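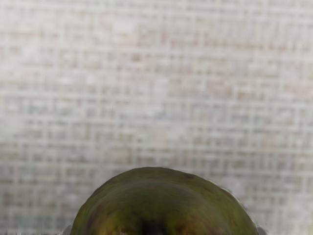 Hodžić gets her rematch, and this time she gets a judge who can see

Lejla Hodžić will fight Jaruwan Ruangrit again in February, three fights and one long sulk after their first meeting ended in a split decision that pleased the winner's mother and very few other people in the building.

The flyweight bout tops the card at the Plendgate Hall in Grovham, which holds 600 if the fire marshal is in a good mood. Promoter Snežana Shehu confirmed the matchup in an email sent at 2 a.m., an hour she seems to prefer for good news and bad news alike.

Ruangrit took the first fight on two of three scorecards. The third judge had it for Hodžić by a margin so wide that her corner has since had the card framed. One of the other two had been sitting behind a camera operator for most of the second round, a fact he volunteered himself, with some pride, at the after-party.

"I'm over it," said Hodžić, 36, who then went over it for eleven minutes. "I landed the takedowns. I had her back in the third. What was I supposed to do, send a letter?"

Ruangrit has been quieter, as winners can afford to be. Her coach, Boonmee Limsakul, said she has spent the fall working on getting up off the floor, which he called "the boring part of the sport, and the part that pays." She has since stopped two opponents at the Ristić gym shows, one with a body kick that could be heard in the parking lot by people who had gone out to move their cars.

Hodžić has won three straight by decision, all of them unanimous and none of them likely to end up on a highlight reel. She moved her camp to Trokwood over the summer to train with former grappling coach of the year Eleri Beddoe, who has her drilling the same single-leg entry until everyone involved is sick of it. Beddoe would not say what else they have added. She did say that it was not a spinning kick, and that Hodžić had asked.

The bout is set for five rounds, up from three, at the request of both camps. It was the only item in the contract they agreed on without a phone call. Walkout order took four days – gloves took two more.

Shehu said 69 seats went in the presale, most of them on Hodžić's side of the hall. The camera platform has been moved to the back wall. Doors open at 6 p.m., and the undercard will be announced once Shehu is next awake in the middle of the night.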